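4.2 Reader Response to Sibling Narrators in Serial Fantasy 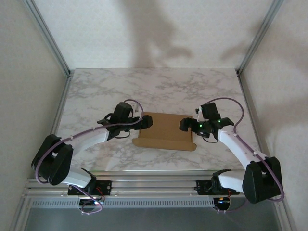 Figure 4. Tabletop with cardboard tray and two grippers.

One respondent objected that the second volume of the Clesirano cycle "gives the younger brother all the decisions and the older one all the weather," and asked why the chapters alternated at all. Similar complaints appear in 71 of the 510 reader reviews in the corpus. They concentrate on the middle volumes, where the two narrators are separated by the siege and do not meet again until the last chapter.

We coded each review for two features: whether the reader named a preferred narrator, and whether the reader reported skipping or skimming chapters told by the other one. Reviews of omnibus editions were coded once, under the volume discussed at greatest length. Plot summary copied from the jacket was removed before coding. Disagreements between coders were settled by a second reading of the full review.

Preference for one narrator was common in all volumes and did not by itself predict a low rating. Skimming did. Readers who skimmed tended to describe the ending as sudden, and several asked for an explanation of the treaty that is given in full in the chapters they had passed over. The same pattern holds for the Zovholm trilogy, although its chapters are shorter and the switch of narrator is marked only by a change of tense.

The Figueiredo editions differ from the others in printing the narrator's name at the head of each chapter. Reviews of these editions mention confusion between the voices less often, but they mention skimming more often. A chapter heading may make it easier for readers to find the sibling they want and leave the rest. The present data cannot separate this effect from that of the new translation, which was issued in the same November as the headings were introduced.

Ratings by volume are treated in Section 4.3.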